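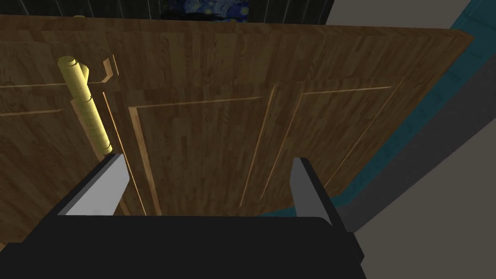 Rovmont Door Benchmark: Frequently Asked Questions

Last updated 21/04/2019. Maintained by Bleddyn Gough.

We use cookies to remember your preferences and measure traffic. Accept all | Manage settings

What does the benchmark measure?

Rovmont measures how well a policy trained in simulation opens hinged doors from wrist camera input. The policy receives one RGB image per step plus joint positions. It never receives the handle pose, the hinge axis or the door mass.

What is the Parri method?

Parri is our baseline. It splits the task into approach, grasp and pull, and trains a single network across all three with a phase label as an auxiliary output. The label is predicted by the network and is not supplied at test time.

How many doors are in the set?

There are 164 door models. Of these, 36 are held out for evaluation and are never rendered during training. Handle type, panel layout and surface texture are sampled separately, so a bar handle can appear on a paneled door in any of the wood finishes.

Why are the wall and trim textures so varied?

Background textures are randomized on every reset. Early versions of Parri used the color of the door surround as a cue for hinge side, and performance fell when that cue was removed. Wall pictures and trim strips are now drawn at random from the same pool for training and evaluation.

What counts as a successful grasp?

Both fingers must be in contact with the handle, on opposite sides, for 60 consecutive simulation steps. Having the handle between the fingers does not count. The contact test reads the physics engine directly and ignores the rendered image.

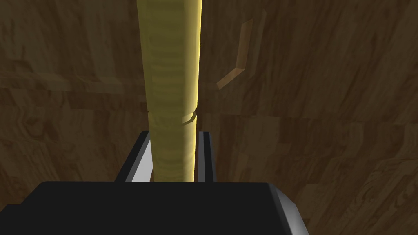 How long is an episode?

Each episode is limited to 4000 simulation steps, including the approach. An episode that reaches the limit with the door short of the target angle is scored as a failure, even if the grasp was valid.

Can I use my own gripper model?

Yes, provided it has two parallel fingers and a wrist camera mount. Other hand types load, but the contact test has not been adapted for them and the grasp score will be wrong.

Which simulator is required?

The scenes run in Plultomine. Export to other simulators is possible for geometry only — hinge friction and latch behavior are stored in a format that other tools do not read.

Has Parri been tested on real doors?

A small trial was run at the Podholm lab in April. Approach transferred well. Grasping was less reliable on polished metal handles, where reflections differed from the rendered ones. The trial is not part of the benchmark score.

My pull phase fails after a good grasp. What should I check?

Check the wrist compliance setting first. With a stiff wrist the gripper cannot follow the arc of the handle and the fingers slip before the door reaches the target angle. The default value in the Parri configuration file is suitable for most arms.

How should results be reported?

Report grasp rate and opening rate separately, on the held-out doors only, with the random seed listed for each run. Submissions that give a single combined score will be returned.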